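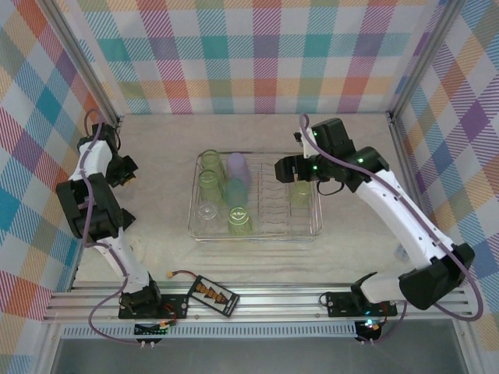 4. Preparing your first walk

Last updated: March

This section is for guests who have received the Trusutora audio guide and the paper map of the Rewi quarter. Please read it one time before you leave your hotel, and keep the map with you.

4.1 Charging and switching on

1. Connect the charging cable to the bottom of the audio guide. A red light comes on.
2. Wait until the light becomes green. With an empty battery this takes over 4 hours, so it is best to do it in the night.
3. Remove the cable and hold the side button until you hear a short tone.
4. Choose your language with the arrow keys and press OK.

Note: The language can be changed later, but the guide will then go back to the first stop of the walk. Write down your stop number before you change it.

4.2 Choosing a walk

There are three walks in the memory of the guide. The Old Customs Walk has 13 stops and finishes at the river market. The Garden Streets Walk has 18 stops and is the longest one. The Evening Walk is short and has only seven stops, all of them on streets with good lighting.

1. Open the menu and select WALKS.
2. Select the name of the walk and press OK.
3. Go to the starting point which is shown on the paper map with a star.
4. Press START when you stand beside the blue sign of the walk.

Caution: Do not press START in the hotel. The guide searches for your position from this moment, and inside a building it can show a wrong street for several minutes. If this has happened, switch the guide off, go outside and begin again from step 1.

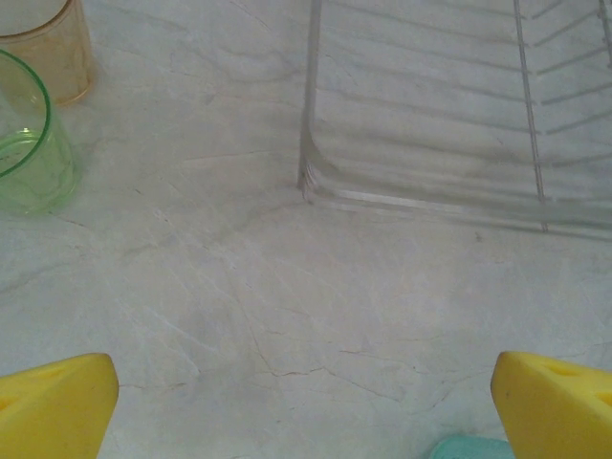

4.3 During the walk

The commentary starts by itself when you come near a stop. You can pause it with the OK key and continue with the same key. For the volume, please use the small wheel - the arrow keys move you between stops and do not change the sound.

Between stop 5 and stop 6 of the Garden Streets Walk the distance is 800 meters. The guide is silent on this part. Follow the tram line up to the Bisten fountain and turn left after the bakery with the green door. The voice of Palesa Pretorius, who recorded all English texts, will greet you again at the top of the stairs.

Caution: Tram drivers in the Rewi quarter have priority also at the pedestrian crossings. Take out one earphone before you cross the rails.

Note: The courtyard at stop 9 is closed to visitors in the early morning. When the gate is locked, listen to the text from the street and go on to stop 10. You do not need to change any setting.

4.4 Returning the guide

1. Hold the side button until the screen is dark.
2. Put the guide, the earphones and the cable back in the gray pouch.
3. Bring the pouch to any Hirer desk before 6 p.m. The desks are marked with the letter H on your map.
4. Ask for the receipt. Your deposit is paid back to the same card.

If you arrive after closing time, use the metal box at the right side of the door at the station desk. In this case the deposit is paid back the next morning. Lost cables must be paid, but for scratches on the screen we do not charge. Questions about deposits are answered by Zaid Bitar at the station desk.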